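Disposable paper cup

A disposable paper cup is a single-use drinking vessel formed from paperboard and lined or coated to hold liquid. 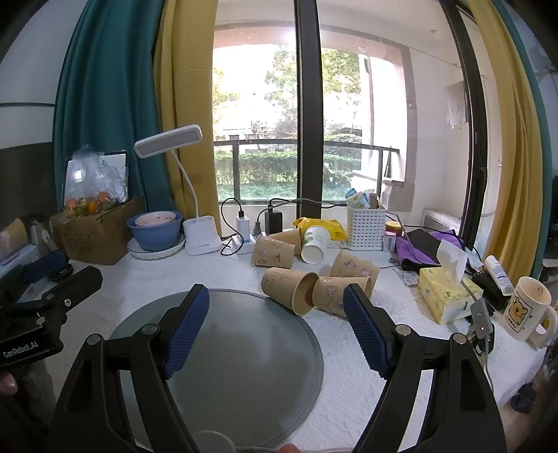 Terminology

In everyday British usage "paper cup" covers both hot and cold types. The trade separates them by wall construction, by lining and by nominal volume. A cup sold without a printed design is called plain stock. One carrying a repeated motif, such as a cartoon animal or a leaf pattern, is called stock print, and one printed to a customer's order is called custom print. Kraft cups are made from unbleached or partly bleached board and have a brown outer face. White cups are made from bleached board or from board with a white outer layer.

Construction

The ordinary single-wall cup has two parts, the sidewall and the base. The sidewall is cut from printed board as a fan-shaped blank, wrapped around a tapered former and joined along an overlapping vertical seam. The base is a disc with its edge turned down. It is set into the narrow end of the sidewall, and the lower edge of the sidewall is folded inwards over it and pressed, leaving a shallow recess beneath the cup.

The open end is finished with a rolled rim, also called the curl or bead. The rim stiffens the mouth and gives a lid something to grip. A badly closed curl is a frequent cause of leaks at the lid.

Double-wall cups have a second sleeve of board outside the first, with an air gap between the two. Ripple-wall cups use a corrugated sleeve in the same position.

Lining

Untreated paperboard absorbs water and softens. Early cups were waxed, and waxed board is still found in some cups for cold drinks. Most later cups have a thin polyethylene film on the inner face, which also acts as the adhesive when the seam is heated. Cups for cold drinks may be lined on both faces to resist condensation. Plant-based plastics such as polylactic acid are used in the same way, and water-based dispersion coatings are applied as a liquid and dried.

Shape and stability

The taper of the wall allows cups to be nested for packing. It also places the wider diameter at the top, so that an empty cup is easily knocked over. A tapered cup lying on its side rolls in an arc, with the base on the inside of the curve, and tends to come to rest against its neighbours when several are tipped out together. Stood upside down on its rim, the same cup has a wider footing and a lower centre of mass, and its interior is kept from dust.

Raghavendra Arumugam, in his handbook Table Paper, divides the resting positions of an empty cup into upright, inverted and lateral. He further separates lateral cups into free and lodged, a lodged cup being one held in place by contact with another. The scheme is used mainly in writing on packing and sorting.

Nesting and storage

Cups are supplied in sleeves, each sleeve being a single nested stack in plastic film. The distance by which each cup stands above the one below it is the nesting height. Designers set it with small differences in wall angle and base recess. Where it is too small the cups jam together and must be twisted apart; where it is too large the stack takes up unnecessary room.

Cups taken from a sleeve and left loose are normally restacked in three stages. Cups of different size or wall angle are separated, all are turned to face the same way, and each is lowered into the next without force. Mixed designs may share a stack if their dimensions match. Used cups are kept apart from clean ones. Saranya Unnithan recommends stacking with the mouth downwards on an open table and with the mouth upwards in a closed cupboard.

Stacks should be kept dry and away from strong smells, which board takes up readily. A crushed rim seldom returns to its original shape.

Printing

Designs are printed on the flat board before the blanks are cut. Because each blank is curved, artwork has to be bent to match, or straight lines will appear to sag on the finished cup. Small scattered motifs hide both this distortion and the break in the pattern at the seam. The Vakari catalogue lists 414 stock prints, of which animals and foliage form the two largest groups.

Disposal

The lining makes paper cups harder to recycle than plain board, as the film must be separated from the fibre during pulping. Some collection schemes accept them only when emptied and kept apart from other paper. Cups described as compostable generally require industrial composting.

See also

Cup sleeve
Kraft paper
Paper plate
Vending cup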